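Pratix キッチンシミュレーター セットアップガイド
第3章 最初のシーンを動かしてみる

書いている人:Viorica Ursu(Dutden サポート担当)
最終更新:2018年1月17日

インストールが終わったら、いよいよアームを動かします!私はこの章がいちばん好きです(前の章のライセンス認証、地味でしたよね)。コーヒーでも用意して、のんびりいきましょう。

3-1 シーンを読み込む

1. ランチャーの「シーン」タブで「キッチン」を選びます。
2. 「読み込み」を押して、進行バーが右端まで行くのを待ちます。初回は素材の展開があるので、ちょっと長めです。
3. 視点をマウスの右ドラッグで回し、アームの肩ごしに作業面が見えるところで止めます。
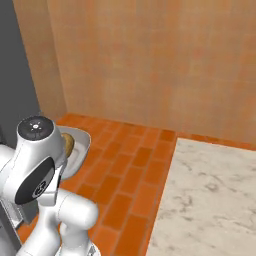

図3-1 アームの肩ごしの視点。奥の皿にパンらしき食べ物がのっています。

注意:読み込み中に視点を回すと、タイルの模様がしばらくぼやけることがあります。故障ではないので、そのまま待ってくださいね。

3-2 手先カメラに切り替える

1. キーボードの「C」を押すと、グリッパー側の視点に切り替わります。
2. 画面の下のほうに指が2本出てくればOKです。
3. 矢印キーで少しずつ寄せていきます。速度スライダーは最初は39くらいにしたくなりますが、まずは3にしておいてください。私は初日に欲張って、容器の縁に思いきりぶつけました。 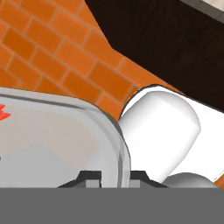
この視点だと距離感がつかみにくいので、物が混み合った場所では「接触表示」をオンにしておくと安心です。指が何かに触れると音が鳴ります。音がうるさい人は設定の「通知」から消せます(同僚の Yen-ting Chiu は真っ先に消していました)。

メモ:手先カメラのまま保存すると、次回もその視点で始まります。びっくりしたら「C」をもう一度どうぞ。

3-3 ボウルをつかんで持ち上げる

1. 「C」で外側の視点に戻ります。
2. ボウルの縁をクリックして、つかむ位置を指定します。真ん中を指定すると中身のほうを選んでしまうので、かならず縁です。
3. 「閉じる」を押し、指が縁に当たったら「上昇」を長押しします。
4. カウンターから離れたところでキーを放します。

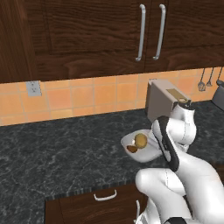

図3-2 ボウルの縁をつかんで、カウンターの上に浮かせた状態。

少しくらいの傾きなら、気にしなくて大丈夫です。気になる人は「手首」の値を3ずつ変えて調整してみてください。一気に動かすと中身が転がり出ます。食べ物の入ったボウルは特にそうで、私も床まで追いかけたことがあります(シミュレーションなので拭かなくていいのが最高!)。

注意:操作の記録は500ステップで自動的に止まります。長い作業を残したいときは、途中で「記録を分割」を押してください。上限の変更は4月の更新で入る予定です。

3-4 うまく動かないとき

アームが途中で固まったら、「リセット」より先に「一時停止」を確認してください。スペースキーに肘が当たっていた、という問い合わせが本当に多いんです。それでも動かなければ、ログを書き出してヘルプメニューの「送信」からどうぞ。私か Yen-ting が読んでお返事します。

Flultitz 製のコントローラーをつなぐ場合は、先に第4章のボタン割り当てを済ませておいてください。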